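Forum Petit électroménager > Mini-fours et grille-pain
Sujet : poser des trucs sur le mini-four, vous faites ça ?

morag_purves
mars 2019
Bonjour, petit studio, zéro placard. Mini four crème posé au fond de la table, assiette rose rangée dessus faute de place. La jaune va sur le support noir à côté. Ma soeur dit que c'est dangereux, moi je vois pas trop.
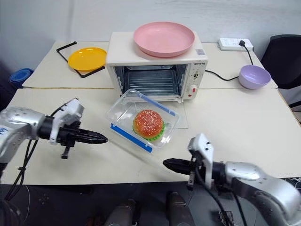
Je m'en sers surtout pour réchauffer, jamais plus de 40 minutes. Le mur est juste derrière aussi. Et la boîte à clips bleus, ça passe au four sans le couvercle ou pas ??

lutov62
Non et non. Le dessus chauffe énormément. Assiette en plastique = fondue. Et la boîte pareil, regarde dessous s'il y a un symbole, sinon micro-ondes et encore.

Cledwyn L.
Pas d'accord avec lutov - four éteint, on pose ce qu'on veut. Suffit d'enlever avant d'allumer. Moi c'est la multiprise qui me gène. Tu peux remettre une vue de toute la table ?

morag_purves
voilà

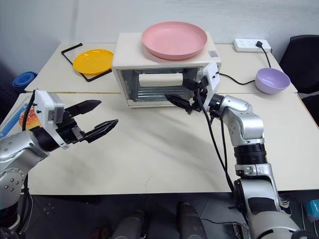 La table en entier, bol violet près du cordon

lutov62
« suffit d'enlever », oui, et le jour où t'oublies ? Une étagère Jemley à 3 crochets et c'est réglé.

Cledwyn L.
Elle a dit zéro place... Morag, laisse environ 10 cm sur les cotés et pousse la multiprise plus loin. Les pieds, ils sont hauts ?

morag_purves
Pas très. J'ai regardé de près

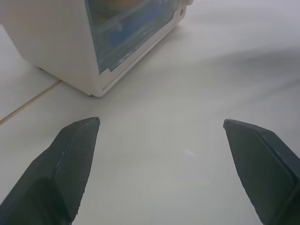
Le bas du four, côté et vitre

Cledwyn L.
Ok, passe un coup dessous de temps en temps, les miettes ça s'accumule.

lutov62
Je maintiens pour l'assiette.

morag_purves
Bon je la met ailleurs quand j'allume. Pour la boîte je vais regarder le symbole, merci a vous deux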